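Rurkbridge textile collection adds bulky knits, changes sorting grades

Residents of Rurkbridge can put sweaters, blankets and heavy towels in the curbside textile bags starting in July, under revised sorting rules published by the town's contractor, Peminar. The previous rules limited the bags to light clothing and bed linen. Heavier items had to be taken to the drop-off point on Pollock Street.

The change follows a trial on two collection routes covering 812 households. Of those, 573 put out at least one bag during the trial period. Peminar recorded 532 bags that met the contamination limit and could go directly to grading. The remaining bags were opened and checked by hand before they were weighed.

Marleny Inga, who manages textile grading for Peminar, said the main technical question was moisture. Thick knits hold more water than shirts or sheets and dry slowly once they are packed in a closed bag.

"A damp blanket in the middle of a bag will affect everything next to it within a day or so," Inga said. "We needed to know whether the heavier material would push the rejection rate above the limit in the contract. On these two routes it did not."

Fabric is graded by fiber content, weight and surface condition. Dark and light materials are kept apart from the first stage, as color sorting determines whether a load can be shredded and respun without dyeing.
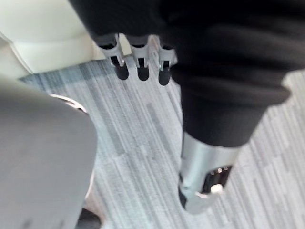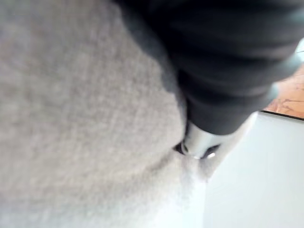 Under the new rules, material is divided into four grades. Grade A covers clothing fit for resale. Grade B covers clean, undyed or single-color knits suitable for fiber recovery. Grade C is mixed fiber, which is cut for wiping cloths or shredded for insulation. Grade D is waste and is charged back to the town at the landfill rate.

Bulky knits will mostly fall into B and C. The deciding factor is fiber content: a knit with a high share of wool or cotton goes to B, and a blend that cannot be separated goes to C. Pilling does not lower the grade unless the fabric has worn through. Buttons and zippers may be left on. Foam, wire and rigid inserts must be removed, and items that contain them will be placed in grade D if they are not.

The respinning will be done by Pruletti, which already takes the town's sorted cotton. The company accepts baled material with a moisture content of up to 12 percent. Bales above that figure are returned at the sender's cost. Peminar has added a second moisture reading, taken after sorting and before baling, to reduce the number of returns.

Bag size is unchanged. The contractor asks residents to tie each bag with a double knot and to keep the filled weight under 20 pounds. Bags left out in heavy rain should be taken back in and held for the next pickup. Rugs, pillows, comforters and carpet remnants are still excluded and go to Pollock Street.

Collection remains every second week on the existing schedule. New bags with the revised list printed on the side will be delivered with the June pickup, and the old bags can be used until they run out. The drop-off point will keep its current hours, opening at 8 a.m.

The town will review tonnage and rejection figures after the first six months. Extending the service to apartment buildings, which now use shared containers, will be considered at that point.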